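Mendville Home Chat > House and Home > Laundry, Cleaning and Tidying > Folding on the sofa: sensible or daft?

Search this board Keywords Go Advanced search

**tansyrow**
Aug 27, 2018
Hello all, I hope this is the right board, I did dither between here and Furniture. We moved into the Onuoha flats in April and the one thing we didn't think through was where the clean washing would get folded. In the old house I had a big kitchen table and never gave it a moment's thought, but the table now only seats two and there's usually a laptop on it, so I've drifted into doing it all on the sofa. It's a Gradelgate, the wide one, a greyish green sort of weave, £179 in the clearance and the best money we spent on the whole move (it is SO comfy). My sister-in-law was horrified and said I'd have fluff in it for ever and all my folds would come out wonky. Does anyone else do theirs on the sofa, or am I alone in this?

**pegbag_lou**
Not alone at all, love! I've folded on ours for years and it's the nicest part of my evening, cup of tea on the windowsill and the radio going. I do think it depends on the seat though. If it's good and flat you're laughing, but our previous one sagged in the middle and every shirt slid down into the dip and came out shaped like a boat.

**old_mangle**
I'm with the sister-in-law, sorry. You want something hard under a fold or you can't press the air out with your hands, and it springs open again before you've got it to the drawer. I use the top of the chest freezer with a clean sheet over it. It's the right height as well, and at my age that matters more than the creases do!

**tansyrow**
Oh, the height is a fair point, I do get an achy back if I stand and stoop over it. I've taken to kneeling on a cushion in front, which sounds ridiculous but works a treat. No chest freezer here, sadly, there's barely room for the ironing board.

**quietkettle**
Can I put in a word for the bed? Big, flat, and you have to finish the pile or you can't get in at night, so it keeps you honest. About the fluff, I'd worry more with a dark velvet. A woven fabric with a bit of fleck in it hides an awful lot, and you can go over it with a rubber glove now and then.

**old_mangle**
The bed is even softer than the sofa, so I can't agree with you there, quietkettle, though I take the point about finishing the pile. Mine would just be moved to the chair.

**pegbag_lou**
Ha, we all have that chair. Tansyrow, what is it you're folding mostly? Towels I can do on any old surface, but anything with a gathered seam or a frilly edge drives me up the wall wherever I put it.

**tansyrow**
It's the gathered things exactly! There's a soft pink one that I can't get to lie flat for love nor money. I smooth one side and the puckers pull the other side up again. I've put some pictures on.
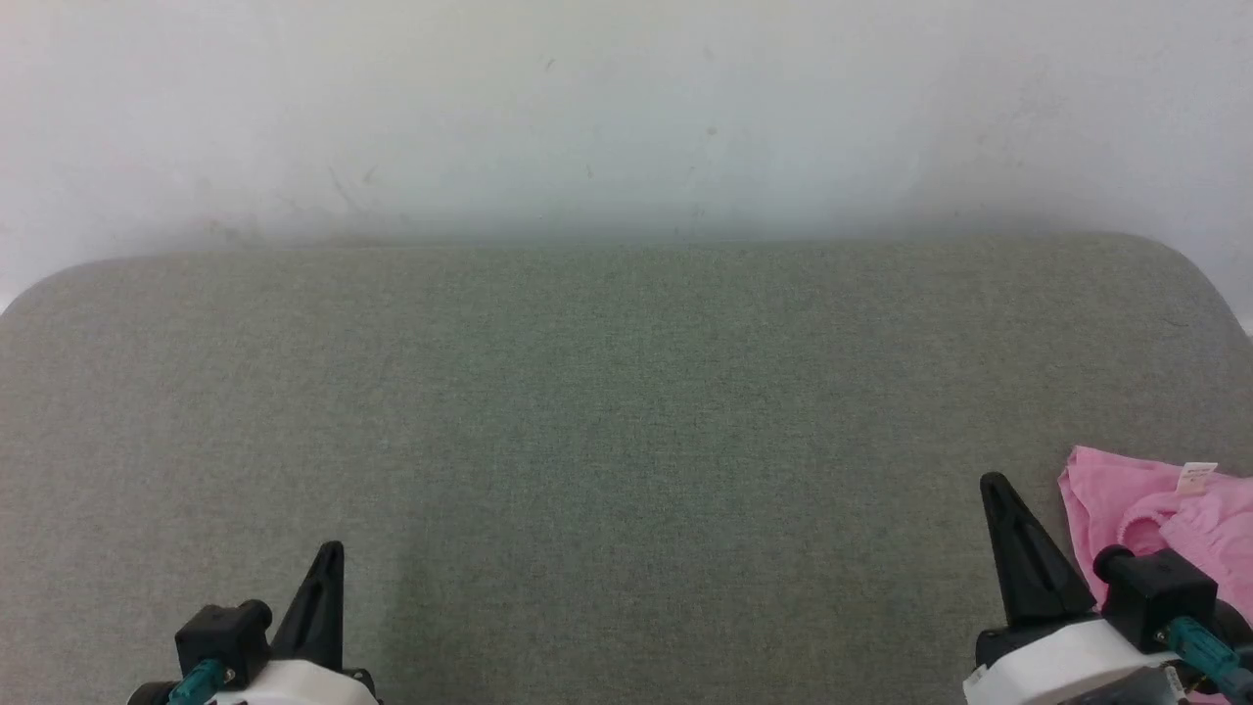
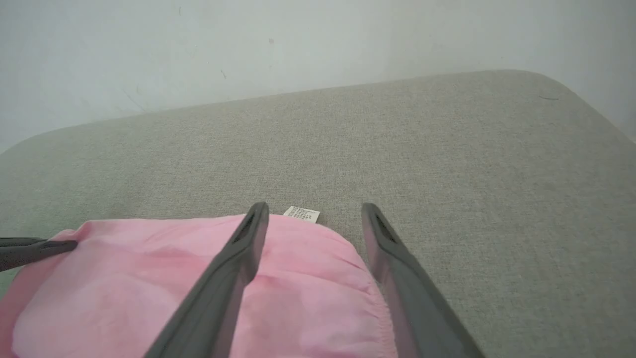
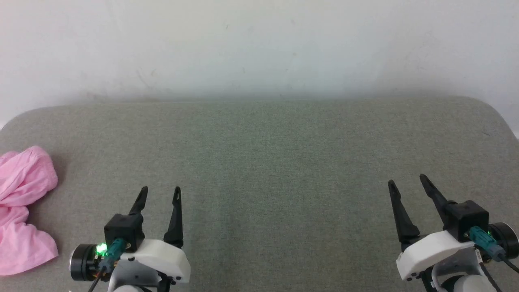
I don't mind if it isn't shop-perfect, I'd just like the drawer to shut. Lou, do you roll yours or fold them? I tried rolling the T-shirts once and ended up with 8 fat sausages and nowhere to put my vests.

**pegbag_lou**
Fold in half with the gathers to the inside, then roll loosely from the plain end. Don't tug at the puckers, let them sit how they like. You'll lose a bit of drawer space but it does stay put, and yours looks a nice light colour so it won't show every little crease.

**old_mangle**
Or hang it up and be done. I bought a pack of 200 of those thin Woker hangers with my neighbour and we split them, and anything with a frill goes straight on the rail now. I still say get yourself a board, mind. A big offcut laid across the seat would give you a hard top and you could slide it behind the sofa afterwards.

**quietkettle**
Now that I do like. I'd wrap it in an old pillowcase so it doesn't snag the weave.

**tansyrow**
A board! I'd never have come up with that. We've got 4 old wardrobe shelves in the cupboard doing nothing, so I'll dig one out tonight and try it. Lou, I'll have a go at your rolling too, gathers inside. Thank you all, I'll report back once the next load is dry.

Related threads
Getting fluff off a woven sofa
Airers for small flats
Drawer dividers: shop-bought or shoeboxes?
Gradelgate cushion covers, can they be machine washed?
Does anyone still iron pillowcases?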